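Printed Cloth and Its Patterns
Session 2: How a repeat works

Stondent College, evening course
Handout to go with the talk. Bring it back next time, please, we'll be scribbling on it.

Where we'd got to

Last time I went on far too long about dyes and we never reached the thing I'd promised, so that's tonight. If you missed it, the short version is that for a very long time the hard part of printing cloth was getting colour to stay put, and a good deal of what we think of as "style" came out of which colours would behave. Reds and browns from madder, blues from indigo, and green usually made by putting yellow over blue (and turning blue again when the yellow faded, as you'll have noticed on old curtains and tapestries).

Tonight we leave colour mostly alone and look at drawing. How do you take one bit of drawing and make it cover a whole bolt of cloth without everybody spotting the joins?

What a repeat is

A repeat is the smallest piece of a pattern that, copied over and over, gives you the entire cloth. Think of a kitchen tile. The right edge of the tile has to meet the left edge of its neighbour, and the top has to meet the bottom of the one above. If a stem runs off at the right, it has to come back in at exactly the same height on the left. That's really all there is to it, and yet I spent most of my first year as a student getting it wrong.

Florals are the friendliest patterns to begin with. Leaves bend. You can stretch a tendril a little further to fill a hole, or turn a flower head, and it still looks like a plant. Try that with a row of teapots and you'll soon be in trouble. Blue on white or cream is kinder still when you're learning to look, with fewer colours to distract you from the line.
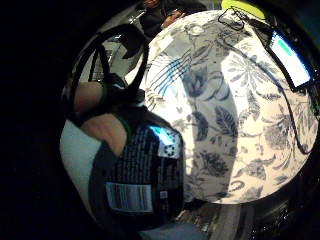

The four layouts you need to know

Block repeat (also called straight or square). Copies sit side by side and directly above one another, like a sheet of stamps. Easy to plan, easy to print, and easy to spot, which is its weakness. Your eye finds the rows and columns in seconds. Lovely for checks and small geometric things, a bit stiff for big flowers.

Half-drop. Each column is shifted down by half the height of the repeat. This is the great workhorse of furnishing fabric and wallpaper. The main flower now makes diagonals, and the eye wanders about more happily. It also lets a narrow repeat look twice as wide as it is, which mattered a lot when blocks were cut by hand.

Brick. The same idea turned on its side: each row shifts sideways by half the width. You see it in dress prints. Students muddle brick and half-drop all the time, and so do I when I'm tired. Columns slide in a half-drop, rows slide in a brick.

Mirror. The drawing is flipped along an edge, so you get left and right halves that match. Very grand, very formal, good for damask-type patterns. Watch out for faces! People see eyes and noses in mirrored leaves, and once you've seen one it never goes away.

There are others, such as tossed patterns, where the motifs point every which way so a dressmaker can cut the cloth in any direction. We'll come to those when we do dress cottons.

Finding the repeat on a real cloth

This is the exercise for tonight. You'll work in pairs with whatever cloth comes to your table.

1. Spread it out as flat as it will go. A fold can swallow a whole flower and send you off in the wrong direction.

2. Pick one small, odd detail. Don't choose the biggest bloom, choose a bent leaf or a curl with a funny end. Big flowers often come in two or three versions that look the same at a glance.

3. Look straight up from your detail until you meet its twin. Measure between them. That's your height.

4. Now look straight across. If you find the twin at the same level, you've probably got a block repeat. If it turns up halfway between, you've got a half-drop.

5. Check with a second detail. Always. I've marked a lot of homework where the first detail lied.

6. Draw the box lightly in pencil on tracing paper laid over the top. Never on the cloth.

Then have a look at what's happening at the edges of your box. In a good design there's hardly ever a straight line of empty ground running along the join. The draughtsman will have pushed a leaf across it, or sent a stem wandering over the border and back.

Gutters, tramlines and other faults

A few words you'll hear me use.

A gutter is a channel of bare background that lines up from one repeat to the next. On the drawing board it looks like nothing. Hang the cloth on a wall and it's a river. The only way to catch it early is to pin up several copies together and go and stand at the far end of the room. Squinting helps.

Tramlines are the opposite, where heavy or dark shapes line up and make a stripe you didn't ask for.

A jumper is a single motif that shouts louder than the rest. It might be slightly darker, or slightly rounder, or just facing the other way. Your eye jumps to it every time it comes round.

Then there's the printer's side of things, where the drawing is fine but the printing has slipped. Colours that don't sit inside their outlines are said to be out of register. Some people throw those pieces away. I collect them, and I'm not sorry.

A case to look at: Tiltora

Some of you have asked where my own interest started, so here goes. There was a small printworks called Pitkänen at Cletport, long closed now, and when I was starting out I got a summer job sorting what was left of their pattern room. There were 3,286 paper designs in no order whatsoever, many of them stuck together with damp, and I was given a desk by the window and a packet of blotting paper. I thought I'd died and gone to heaven.

The design I kept going back to was called Tiltora. It's a trailing leaf pattern with a repeat 44 centimetres high, set as a half-drop, and for weeks I couldn't find the join. I traced it, I measured it, I turned it upside down. What the designer had done was to draw two main stems of different lengths, crossing, so that whichever one you followed you were led off over the edge before you noticed. There's also a tiny snapped twig near the foot of the repeat. That's the giveaway, and that's why I tell you to look for the odd detail.

The works kept Tiltora going for over 35 years in different colourings, and the drawing was hardly touched in all that time. I've put my tracing in the folder on the side table. Have a go at it before you read the pencil note on the back.

Talking it through

I do want you to do this bit out loud. Pattern people tend to go quiet and stare, me included, but you find things much faster if you say what you're seeing to the person across the table and let them disagree. One of you follows the stems, the other follows the flowers, then swap. 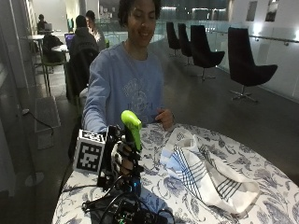
Hanne Karppinen wondered whether a half-drop is always the better choice for a large floral, and said she'd grown up with curtains in a plain block repeat that never bothered her. Fair point, and I'd put it too strongly. Curtains hang in folds, and folds break up the rows for you. The same cloth stretched flat on a screen or a sofa back might well look like soldiers on parade. So when you're judging a repeat, ask where it was meant to end up.

Leena Pelkonen then asked about matching at the seams. With a half-drop you nearly always waste more cloth, as the second length has to be slid along until the pattern meets. Shops used to allow an extra repeat per drop for it. If you're making anything at home, buy that extra bit. I've been caught out and it's a miserable feeling, standing there with the scissors.

For next time

Find one printed cloth at home (tea towel, shirt, duvet cover, anything) and work out its layout. Write down the height and width of the repeat and make a rough sketch of the odd detail you used.

Draw a small repeat of your own on squared paper. Leaves only, one colour. To test it, cut the paper down the middle and swap the halves so the outside edges meet in the centre. Fill in whatever gap you find there, then do the same cutting across. It feels like cheating the first time.

If you get stuck on the second cut, leave it as it is and bring the pieces in an envelope. We'll start with those, and then on to stripes.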